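小区里的机器人，该按什么收钱

Tevholm 的报价单我看了两遍才看懂。它把机器人本体、充电座、地图制作、远程值守和“路线维护”分成几行，每一行后面都有单价，最后再给一个按月打包的数。销售一方的 Itell 建议客户选打包价，理由是省心。我的看法是，大多数住宅小区应该先别签打包价，而且应该把“路线维护”这一行单独拿出来谈，谈清楚以后再说别的。

我先交代一下我的位置。我给几个小区的物业做外包合同审核，保洁、电梯、道闸、绿化都审，机器人是这两年才加进来的。我不懂控制算法，也不打算装懂。我能看的是合同写了什么、现场做了什么，两者对不对得上。Wekport 这个小区试用 Tevholm，前后五周，我每周去一次，时间一般是早上，有时下午再补一次。两台机器，一台跑，一台备着，备用的那台大部分时间停在门卫室后面充电。

Tevholm 卖的是夜间和清晨的巡查服务，外加一点短途递送。机器个头矮，轮式，沿着车道走，隔一段停下来看一看，看完继续走。巡查的内容由物业勾选：车库里有没有堆物，路面有没有掉落的东西，大门关没关，消防通道有没有被车占住。递送是把门口收下的小件送到住户楼下，住户收到消息自己下来拿。两件事用同一套路线。

说它有用，我同意。Wekport 的夜班原来是一个人守大门，兼着走巡查，人一出去走，门口就空着。有了机器以后，夜班的人可以坐在门卫室里看它传回来的画面，有问题再出去。夜班的 Tadhg Cullinane 对此没有什么意见，他的原话是“少走了路，多看了屏幕”。他觉得好处和坏处大致抵消。我觉得好处稍微大一些，门口有人总比没人强。

问题出在“走得通”这件事上。销售讲解的时候，重点都放在识别上，识别火苗、识别人、识别没关的门。到了现场，花时间最多的却是让机器老老实实从一头走到另一头。

住宅小区的路看上去简单，对一台矮机器来说有很多麻烦。砖是一块一块铺的，铺了几年以后有的地方高，有的地方低。车道和花坛之间有路缘，弧形的，转弯的地方容易蹭。车库是敞开的，里面暗，外面亮，机器从亮处往暗处看，看到的东西要打折扣。车每天停的位置差一点，今天车头缩在檐下，明天探出来半个身子，机器昨天走过的线今天就得让一让。这些事情没有哪一件算故障，合同里的故障条款也就一件都管不到。

讲一次具体的。第二周的一个早上，机器在两排房子中间那段路上停住了，停了超过25分钟。远程值守的人在另一个城市，从画面上看，路是通的，前面没有人，也没有车挡着。他发了几次继续的指令，机器往前挪一下，又停。后来是夜班的人走过去，把它往路中间推了一点，它就走了。日志里这一次记为“等待通行”，不计入停机时间。也就是说，按合同，这一次服务是正常的。

我问 Itell 的现场工程师 Štěpánka Brabec，这种情况以后怎么算。她的回答比较实在：机器自己判断前方不确定，选择等待，属于设计内的行为；至于为什么不确定，她要把那段画面调出来看，可能是砖面反光，可能是车库的阴影，也可能是定位飘了一点。她说把路线往中间改一改，多半就不会再停。我问改路线谁出钱。她说按报价单走，属于路线维护。

路线维护按次收费，打包价里含的次数很少，用完就另算。我翻了一下合同附件，附件对“一次”的定义是“对已交付路线的任何一处修改”。换句话说，把一条线往中间挪半步是一次，花坛改了形状重新绕过去也是一次，两者一个价。

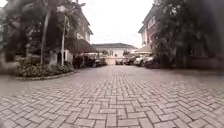
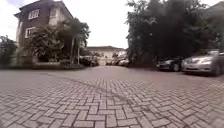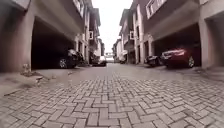

人字形砖路，阴天。

我审保洁合同的时候有一条习惯：凡是现场条件本来就会天天变的部分，风险应当由承包方吃进去，报价里自己考虑。落叶多的季节，保洁公司不能按落叶的量加钱，它在投标之前就该知道小区里有树。停车位置会变、路面会湿、树荫会移，这些对一家做小区巡查的公司来说，和落叶对保洁公司是一样的。Itell 在交付之前派人来踏勘过，踏勘报告写得也不差，路缘、坡度、檐下的明暗都提到了。既然踏勘的时候看到了，后面因为这些原因改路线，就不该再向客户收钱。

什么可以收钱？小区自己动了工程，比如车道重铺、大门移位、加了减速带，这种变化是客户造成的，承包方事先没法知道，重新做图收费合理。物业主动要求加一条新路线，也应当收费。我建议在合同里就按这个界线划，把“任何一处修改”改成“因客户一方的工程或新增需求引起的修改”。字不多，差别很大。

Itell 的商务 Liam Mac Carthaigh 不同意我的划法。他的理由我转述一下，尽量不走样。第一，住户的停车习惯是客户一方的事，物业管得住车，机器就走得顺，物业管不住，承包方不该替物业买单。第二，如果路线维护全包，客户会把一切不满意都当成路线问题提过来，工程师每天就在改线。第三，他们的打包价是按现在的条款算的，条款改了，价就得涨。

第二点我认为有道理，可以用一个办法解决：由日志触发。某一段路在连续几个夜里都出现等待，承包方就有义务处理，不另收费；日志里没有异常，物业只是觉得机器走得不好看，那就收费。这样谁也不用吵，看记录就行。

第一点我不接受。住户把车停在自家车库檐下，车头多出来一点，这在任何一个小区都是常态，也没有违反规定。让物业去敲门说请您把车往里挪一挪，机器要过，这种话门卫说不出口，说了住户也不会听。机器是进来给小区做事的，住户的日常在先。如果一项服务要求住户改变停车方式才能正常运行，那应当在销售讲解时就讲，并且写进住户通知，让住户自己来决定要不要它。

第三点我反而欢迎。价涨就涨，涨在明处。一个小区每月多付一点，但知道自己买到的是一条走得通的路线，比每月少付一点、隔三差五收到一张维护账单要好做预算。物业费是按年定的，年中多出来的账单没有地方出，最后往往从绿化或者维修里挪。这种挪法我见过不少，挪完以后大家都不高兴。

再说远程值守。报价单上它是单独一行，价格不低。值守的内容是机器求助的时候有人接，看画面，发指令。Wekport 试用期间，我两次在机器求助的时候正好站在旁边，远程的人接得很快，态度也好，但两次最后都是现场的人动手解决。我不想拿这么少的次数去下结论，只想指出一个结构上的问题：远程的人看到的画面，就是机器自己看到的画面。机器的视线很低，贴着地面，近处的砖看得清楚，远处的就糊成一片，车库里面是黑的。机器看不明白的地方，换一个人坐在屏幕前面，用同一个角度去看，多知道的东西有限。他能判断前面有没有人、是不是该等，这有价值。让他判断一个轮子是不是蹭在路缘上，画面里根本没有轮子。

所以远程值守的价格应该按它真正能做到的事来定。它能保证出了情况有人知道，能打电话给门卫，能避免机器半夜在路中间呆着没人管。这些值一部分钱。报价单上把它写成“全程人工保障”，我认为写重了，应当改成“远程监看及通知”。名字改了，价格才好谈。

有人会说，那就干脆不要远程值守，夜班自己看。Tadhg 的班次里这么做是可以的，因为他愿意看，也学得会。换一个人就不一定。夜班人员流动大，今天教会了，下个月换人，又要重教。Itell 提供培训，培训材料编得很薄，主要讲怎么开机、怎么按停、怎么推。推的那一页倒是很有用，画了往哪里使力，哪里不能碰。我建议物业把这一页单独印出来贴在门卫室。

充电的事也提一句。机器跑完一圈回去要充两个小时才能再出来，销售讲解时说的“整夜巡查”，靠的是两台轮换。Wekport 试用的时候备用机并没有参加轮换，只在第一台出问题时顶上，因为轮换功能当时还要另外开通，由一家叫 Živković 的供应商提供调度软件，账单也是另一家开。客户签的是 Itell 的合同，拿到的是两家的账单，出了问题还要先弄清楚找谁。我的意见很简单：调度软件并进主合同，Itell 对客户一家负责，它和 Živković 怎么分账是它们之间的事。这一点 Liam Mac Carthaigh 答应回去商量，到我写这篇的时候还没有答复。

递送那部分我原来估计没什么人用，结果比我估计的好一些。用得多的是几户有小孩的人家，晚上不方便出门，机器把东西送到楼下，下来几步就拿到。住户 Aroha Donnelly 在意见表里写，她希望机器到了以后能多等一会儿，现在等的时间太短，她给孩子穿好鞋下楼，它已经掉头走了。这个意见很具体，改起来也容易，Štěpánka Brabec 第二天就把等待时间调长了。我特意问了一句，这算不算一次路线维护。她说不算，这是参数。我请她把哪些是参数、哪些是路线写成一张表附在合同后面，她说可以。

我认为这张表比报价单本身还重要。客户不知道一件事属于哪一类，就没法判断提出来要不要花钱，结果往往是不提，忍着，忍到合同到期换一家。供应商那边看到客户没意见，以为一切正常。双方都吃亏。

还有隐私。我不打算展开讲，因为 Wekport 的住户会上已经吵过，各有各的理。只讲合同里的一条：画面保存多久、谁能调。原来的文本写的是“为改进服务之目的可合理保存”。“合理”两个字在合同里等于没写。机器每天从各家车库门口经过，谁家停的什么车、几点在、几点不在，连起来看就是一份作息表。保存期必须写成确定的天数，调取必须有登记，改进算法要用的画面必须先处理车牌和人脸。Itell 对这几条没有反对，修改稿里都写进去了。它没有反对，说明它本来就做得到，只是没人要求它写。

小区管委会的 Diarmuid Ó Gríofa 一直主张再等等，等这类产品成熟了再买。他的理由是现在签的合同都是替后来的人试错。我理解他，但不太赞成。试错已经在发生，区别只在于试错的成本记在谁的账上。合同写得好，早签一年，小区得到的是夜里门口一直有人；合同写得不好，等多少年再签也一样吃亏，因为“路线维护”那一行字不会自己变好，供应商没有动力去改一条对自己有利的条款。

他还有一个理由我认为站得住：机器出了小事故怎么赔。试用期里没有碰过车，这一点要说清楚。但车道两边都是住户的车，离得近，早晚会有一次刮蹭。现在的条款要求受损一方证明是机器造成的。住户上哪里去证明？画面在供应商手里，机器的行走记录也在供应商手里。这一条必须倒过来，由供应商拿记录证明不是机器造成的，拿不出来就赔。电梯夹坏了东西，物业也是这样跟维保公司谈的，没有理由机器人就特殊。

把上面的意见收拢一下，我给 Wekport 物业的书面建议是：先签巡查，递送作为附加项按使用量付；路线维护按我说的界线重写，并由日志触发；远程值守改名，重新报价；调度软件并入主合同；附一张参数与路线的对照表；画面保存写明天数；刮蹭举证由供应商承担。打包价可以签，但要等这些都改完，拿新的条款重新算出来的打包价才有意义。

物业问我，如果 Itell 只肯答应其中一半怎么办。我的排序是路线维护第一，刮蹭举证第二，别的可以放到续约的时候再谈。路线维护放在第一，是因为它每个月都会发生。刮蹭也许一年一次，也许一次都没有，但是发生一次就会让整个小区对这台机器翻脸，到那时合同签得再便宜也没有用处。

另外还有一件小事，供正在看同类产品的物业参考。去看演示的时候，不要只在供应商安排的时间看。供应商喜欢挑上午，光线好，上班的车都开走了，车道空出来一大片，机器走得又直又快。应该请他们在傍晚再走一遍，车回来了，檐下黑了，砖面要是再下过一点雨，就更好。Wekport 第一次演示是上午，我到第二周才补看了傍晚那一遍，那一遍慢了很多，中间有几次停下来等。如果签约之前先看傍晚的，价格会谈得容易一些。

Itell 的修改稿预计 12 月给出来。收到以后我会逐条对，对完的结果先交给物业，物业同意的话再另写一篇。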